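Zwei Arme, eine Schachtel: was die gemeinsame Vorhersage gebracht hat

Seit März habe ich hier nichts mehr geschrieben, und einige Leser haben gefragt, ob das Projekt Torvik noch lebt. Es lebt. Ich bin nur langsam, und auf Deutsch schreibe ich noch langsamer.

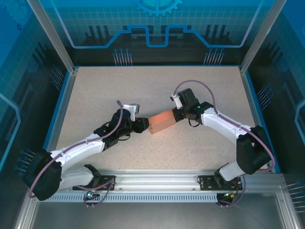
Worum es geht

Die Aufgabe klingt sehr einfach: Zwei Arme fassen eine Schachtel an den beiden Enden, heben sie an, drehen sie und setzen sie an einer anderen Stelle wieder ab. Für einen Menschen ist das keine Aufgabe. Für zwei Arme, die ihre Bewegung aus Demonstrationen gelernt haben, ist es eine ziemlich unangenehme, denn jeder Fehler des einen Arms wird über die Schachtel sofort zum Fehler des anderen.

Mein erstes Verfahren, das ich intern Farkar nenne, hatte für jeden Arm ein eigenes Netz. Beide Netze sahen dieselben Kamerabilder, aber jedes wusste vom anderen Arm nur das, was auf dem Bild zu erkennen war. Das zweite Verfahren heißt Zaler und sagt die Bewegungen für beide Arme gemeinsam voraus, als einen einzigen Vektor, jeweils für die nächsten Zeitschritte im Voraus. Die Idee ist nicht neu, und ich beanspruche sie auch nicht für mich. Mich hat interessiert, wie viel davon bei einem kleinen Datensatz übrig bleibt.

Die Daten

Trainiert habe ich mit 673 Demonstrationen. Alle wurden von Hand ferngesteuert, ein großer Teil davon von Sigrun Forsberg, die viel ruhiger steuert als ich. Man sieht das in den Kurven: Bei ihr kommen die beiden Greifer fast gleichzeitig an der Schachtel an, bei mir wartet meistens der linke auf den rechten. Ich habe lange überlegt, ob ich meine eigenen Aufnahmen lieber weglassen soll. Am Ende sind sie dringeblieben, und dazu komme ich weiter unten noch einmal.

Die Startlage der Schachtel haben wir bei jeder Demonstration verändert, vor allem den Winkel. Die schräge Lage ist dabei die interessante. Wenn die Schachtel parallel zur Tischkante liegt, machen beide Arme beinahe dieselbe Bewegung, nur gespiegelt, und auch Farkar kommt damit gut zurecht. Liegt sie diagonal, muss ein Arm weiter nach hinten greifen als der andere, und die Spiegelung hilft nicht mehr.

Das Ergebnis

Getestet habe ich jedes Verfahren mit 58 Versuchen, mit denselben Startlagen in derselben Reihenfolge. Als Erfolg zählt nur, wenn die Schachtel am Ziel steht und unterwegs von keinem Greifer verloren wurde. Nachfassen war erlaubt.

Bei Zaler sind 6 Versuche misslungen. Bei Farkar waren es deutlich mehr, und fast alle bei schräger Lage. Eine genaue Zahl nenne ich dafür noch nicht, weil ich bei mehreren Versuchen nach der Aufnahme nicht sicher entscheiden konnte, ob die Schachtel schon gerutscht war oder erst beim Absetzen kippte. Diese Versuche möchte ich wiederholen.

Interessanter als die Quote finde ich die Art der Fehler. Farkar scheitert typischerweise beim Anheben. Ein Arm ist der Meinung, der Griff sei geschlossen, und fährt los, während der andere noch zufasst. Die Schachtel dreht sich dann um den Greifer, der schon festhält. Bei Zaler kommt dieser Fehler fast nicht mehr vor. Dafür gibt es einen neuen, den ich vorher nicht kannte: Beide Arme zögern. Sie stehen an der Schachtel, die Vorhersage schwankt ein wenig hin und her, und es passiert sehr lange nichts. Von den misslungenen Versuchen gehören 5 zu dieser Sorte.

Woher das Zögern kommt

Meine Vermutung war sofort, dass ich selbst daran schuld bin. In meinen Demonstrationen gibt es dieses Warten, und ein Netz, das nur den momentanen Zustand sieht, kann nicht wissen, wie lange es schon wartet. Ich habe Zaler also noch einmal trainiert und in den Aufnahmen die Stellen herausgeschnitten, an denen sich beide Arme kaum bewegen. Das Zögern wurde seltener, aber dafür hebt das Verfahren jetzt manchmal zu früh an. Ganz zufrieden bin ich damit nicht.

Sigrun hält die Pausen für nützlich und würde stattdessen einen kurzen Verlauf der Greiferöffnung als zusätzliche Eingabe geben. Das ist wahrscheinlich der bessere Weg. Ich habe damit angefangen, die Auswertung in Plulano (unser kleines Werkzeug zum Abspielen und Vergleichen der Läufe) entsprechend umzubauen, aber die Zeitstempel der beiden Arme passen dort noch nicht sauber zusammen.

Noch offen

Die Schachtel ist leicht und steif, und beides macht die Sache bequem. Mit einem weichen Karton habe ich bisher nur ein paar Versuche ohne Protokoll gemacht. Auch die Länge des vorhergesagten Abschnitts habe ich nicht systematisch verändert, ich habe einen Wert genommen, der beim ersten Probieren funktionierte.

Wer mit zwei Armen und ähnlich wenigen Demonstrationen arbeitet, kann mir gern schreiben, wie er mit den Pausen umgeht. Die Kommentare sind offen, Antworten auf Englisch sind auch in Ordnung.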